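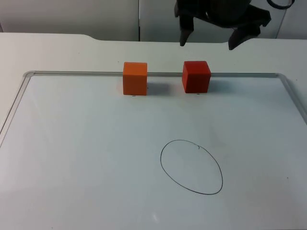

Bierdinner im Brunico: Was zieht man an, und wird man satt?

Gefragt von hopfenhilde, 14. August 2022

Hallo zusammen,

mein Schwager hat uns zum Bierdinner ins Brunico eingeladen, das mit den Brauern von Gultarus. Vier Gänge, zu jedem ein anderes Bier, Beginn um sieben. Auf der Karte steht als zweiter Gang »Saibling, Gurke, Rauch«, und ich frage mich seitdem, ob Rauch als Beilage zählt.

Konkret: Sind die Portionen so, dass man vorher zu Hause ein Butterbrot essen sollte? Muss man die Biere alle austrinken, oder gilt es als unhöflich, wenn etwas stehen bleibt? Und kann man in Jeans hin? Mein Mann besitzt ein Sakko, aber es stammt aus einer schlankeren Epoche.

Wir kommen mit dem Bus, falls das für die Bierfrage eine Rolle spielt. Danke schon mal!

malzkeks

War im Mai beim letzten Bierdinner dort, allerdings noch mit einer anderen Brauerei. Man wird satt, nur eben spät. Der erste Gang kam auf einem Teller, den man auch als Satellitenschüssel hätte verwenden können, und in der Mitte lag eine Jakobsmuschel, die sich sichtlich allein fühlte. Danach wurde es besser: Beim Hauptgang gab es Schweinebauch in einer Menge, über die sich auch meine Großmutter nicht beschwert hätte, und das war eine Frau mit Ansprüchen. Brot steht auf dem Tisch und wird nachgelegt, wenn man freundlich schaut.

Zum Bier: Es sind Probiergläser, kleiner als man hofft. Beim dritten Gang kam ein Bockbier, da war ich um das kleine Glas dann froh. Stehen lassen darf man alles, Wasser gibt es dazu. Der Brauer geht allerdings von Tisch zu Tisch und fragt, wie es schmeckt. Wer da ein volles Glas Sauerbier vor sich hat, sollte sich einen Satz zurechtlegen. »Interessant« hat bei mir nicht gereicht, ich bekam einen Vortrag über Hefe.

Jeans sind völlig in Ordnung. Am Nebentisch saß jemand in Radlerhose und wurde genauso bedient wie alle anderen.

Was du wissen solltest: Zwischen den Gängen wird geredet. Viel. Wir saßen um fast 12 beim Dessert — schau also vorher nach, wann der letzte Bus fährt.

user613

Jeans geht. Butterbrot nein. Bin eh mehr für das Chiang, da gibts ordentliche Portionen und keiner erklärt einem das Bier.

treberbrot_sued

Ergänzend zu malzkeks, dem ich beim Brot widersprechen muss: Bei meinem Besuch wurde nachgelegt, aber in Scheiben, durch die man die Speisekarte lesen konnte. Ich würde am Nachmittag normal essen und mir das Butterbrot sparen. Mit leerem Magen ins erste Bier ist trotzdem keine gute Idee, auch im kleinen Glas nicht.

Falls jemand bei euch kein Fleisch isst oder etwas nicht verträgt, unbedingt vorher anrufen. Am Abend selbst ist die Küche freundlich, aber machtlos, und dann bekommt man den Hauptgang ohne Hauptsache. Alkoholfreie Begleitung gibt es auch auf Anmeldung. Bei uns war das eine Apfelschorle mit Rosmarin und später eine ohne.

Zum »Rauch«: Der kommt unter einer Glasglocke an den Tisch, die Glocke wird gelüftet, alle sagen »oh«, und dann riecht der Pullover noch zwei Tage danach. Mit dem Sakko in der Epoche zu bleiben, aus der es stammt, scheint mir schon deshalb vernünftig. Wer danach noch Hunger hat: Der Imbiss Julgate an der Haltestelle war bei uns noch offen. Wir waren dort nicht die einzigen Gäste des Abends, man hat sich höflich zugenickt.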